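3.2 Collecting Demonstrations with the Hand-Held Gripper 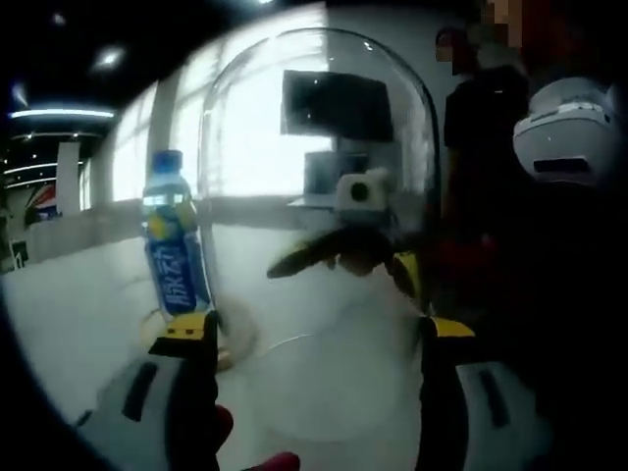 Figure 4. Wrist view from the hand-held gripper during a session with the clear dome. A drink bottle stands to the left of the dome, behind the yellow tip of the left finger.

All demonstrations in the Kornunon set were recorded by hand. The operator holds the gripper, carries out the task as they would with their own fingers, and puts the objects down when the task is done. No robot arm is present at this stage. The arm enters only in Section 4, where the trained policy is run on the Pelupessy cell with a gripper of the same finger shape.

We chose this setup after comparing it with remote control. In the remote control condition the operator moved a leader arm and watched the follower through a screen. Opaque objects gave little trouble. Clear objects were much harder, as operators could not judge the distance between the fingertips and the surface from the screen and often stopped short of it or pushed into it. With the gripper in the hand, the operator sees the object directly and feels contact through the tool. We kept 74 remote control demonstrations for the comparison in Section 5.3 and recorded the rest by hand.

The final set holds 747 demonstrations. Of these, 348 involve at least one transparent object. We report results on this part separately, as it is where the policies differ most.

Camera and view. The camera sits on the gripper behind the fingers and has a wide lens. As Figure 4 shows, the image is strongly curved toward the edges and black outside the lens circle. Both fingertips are in view. We do not undistort the images before training. In early tests, undistorting and cropping removed the outer parts of the room, and camera tracking failed more often as a result. The yellow tips were picked for contrast with the black finger bodies, and we use them to estimate the finger opening in each image.

Transparent objects. The dome in Figure 4 is a hard case for several reasons. The room behind it can be seen through it, including the monitor on the wall, so most pixels inside its outline carry no direct information about the dome. What remains are the bright reflections along the outer edge and the faint line of the base ring on the floor. The reflections shift as the camera moves. The base ring does not, but its contrast against a pale floor is low. Policies trained without transparent objects tended to close the fingers on the background seen through the dome.

We did not coat or mark any clear object to make it easier to see. We also left bottles and other common items near the target in many sessions. The aim was to keep the policy from treating the only opaque object in view as the thing to grasp.

Lighting. Sessions took place in the main room at Vimholm, which has a bank of windows along one wall. No blinds were used. Exposure was left on automatic, and in many recordings the view outside the windows is washed out. We accepted this because a fixed exposure made the floor too dark when the operator turned away from the windows. Morning and late afternoon sessions were both included, and the train and test splits were balanced between them.

People in view. Other people were allowed to stand and move near the work area. Faces were blurred before the data left the recording computer. We did not mask bodies or clothing. Moving people are a source of error for camera tracking, and a demonstration was dropped if tracking was lost for more than 30 consecutive images.

Procedure. Each operator was given a short written task card and one practice run. The card named the target and its goal position but did not say how to grasp it. Operators started with the fingers open and the target in view. They were asked to move at a steady pace, to avoid covering the lens, and to open the fingers fully before backing away. Failed grasps followed by a second try were kept if the task was completed in the end. Runs in which an object was dropped or knocked over were marked and left out of training.

Processing. Recordings were cut into single demonstrations with the Zilter labeling tool. For each image we store the gripper pose relative to the first image, the finger opening, and the time stamp. Poses come from camera tracking alone. Actions are expressed as relative motions in the gripper frame, so the policy does not depend on where in the room the demonstration began. The same format is used for the remote control data, with poses taken from the follower arm instead.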